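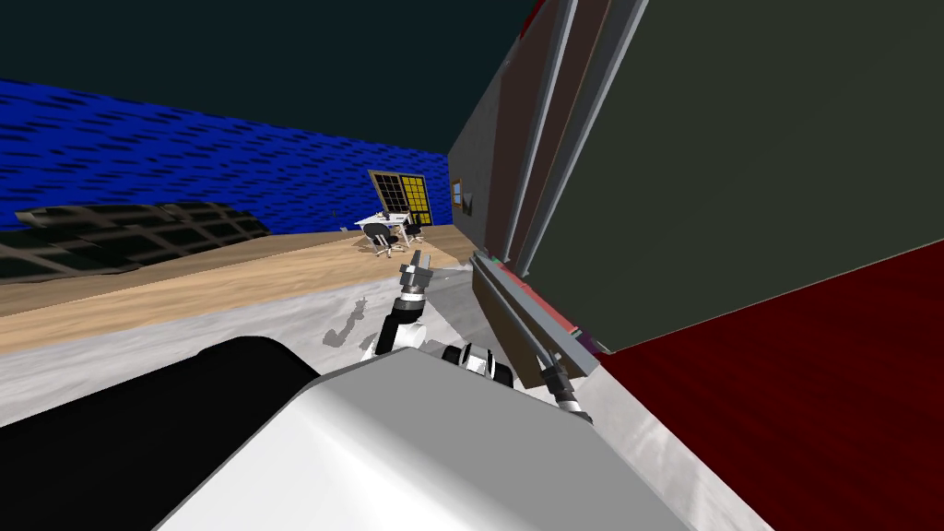

Left arm up, right arm down by the cabinet, in our simulated room.

Posted 05/11/2023

Well, I finally got my evening with the robotics club's simulator, and I stayed up much later than I meant to! We've been calling our project Maltden since August, and for most of that time my share of it was spreadsheets (and snacks), so having two arms to boss around felt like a real promotion.

My job is the left arm. I have 8 poses to write before our next meeting, and so far I'm happy with 3 of them, which is better than I expected given how long I spent hunting for one missing minus sign. The cabinet is still the part that scares me, and I'm glad the right arm belongs to somebody else for now.

I do love the yellow window at the back, though. It makes me want to go sit at that little white desk with a cup of tea and do my homework there.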